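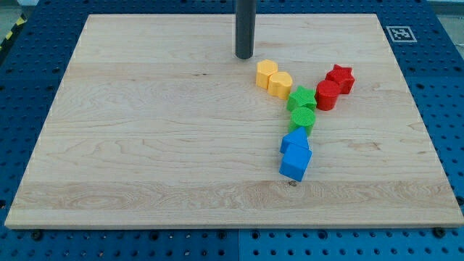 Coloured blocks on a wooden board, on one of the blue perforated work tables at Nillstead.

Getting the blocks right: Jamila Siddiqui on shape, colour and a flat board

October 27, 2023

Jamila Siddiqui has designed sorting and layout sets at the Nillstead workshop for nine years. Her current work is on the Howlader set, a small range of coloured blocks used on a plain board. We spoke to her in Stekham about tolerances, surface finish and why the set has so few colours.

The starting point was the pairing. In the layout on the table when we met, the blocks stood in twos by colour: yellow, red, green and blue. The yellow pair was a hexagon and a heart, the green pair a star and a cylinder. "Colour and shape have to be separate questions," Siddiqui said. "If every yellow piece is a hexagon, you learn one fact. If yellow covers a hexagon and a heart, you have to say which property you mean."

The heart took the most work. "It has two lobes and a notch, and the notch is where a tool leaves marks. We changed the radius there 4 times. A tight notch looks better in a drawing. In use it collects dirt and it is harder to wipe."

Star points raised a similar problem. A sharp point chips, and a rounded one starts to look like a flower when seen from a low angle. The drawing office at Grorine, which checks the workshop's dimensions, wanted a larger radius. Siddiqui kept the smaller one and altered the angle of the sides instead.

She is particular about the top faces. The green pieces have a fine texture, which she prefers to gloss. "Gloss gives you a white patch under a ceiling lamp, and the patch moves when you move. You lose the outline. With a fine texture the top reads as one colour and the sides read as a darker one, so the edge is easy to find."

The board had fewer revisions. It is light wood, and she resisted requests to print a grid on it. "A grid tells people where to put things. They stop making lines that branch or lean. The Y shape is one of the first layouts we use, two arms and a stem, and on a grid it comes out stiff."

The Y is also her test for spacing. The pieces are set close together, and from the front edge of the board the nearer ones partly hide those behind. In the layout we saw, the blue pair at the foot of the stem hid part of the green cylinder. Siddiqui regards this as useful. "You can't judge a shape only by its top. Sometimes you get half a side and a bit of the top, and you have to work from that."

A first run of 1,000 blocks is planned for November. Asked what she would change with more time, she named the red. "It is slightly too dark in the evening. I would like another trial batch before we commit."

Comments

tilly_b: We use something similar with a class of five-year-olds. The heart is always the first to go missing.

Marston: Is the board sealed? Bare wood marks very quickly in a classroom.

R. Okell: Agree about gloss. Ours are impossible to photograph.

Search this site Search
We use cookies to remember your settings. Accept Manage choices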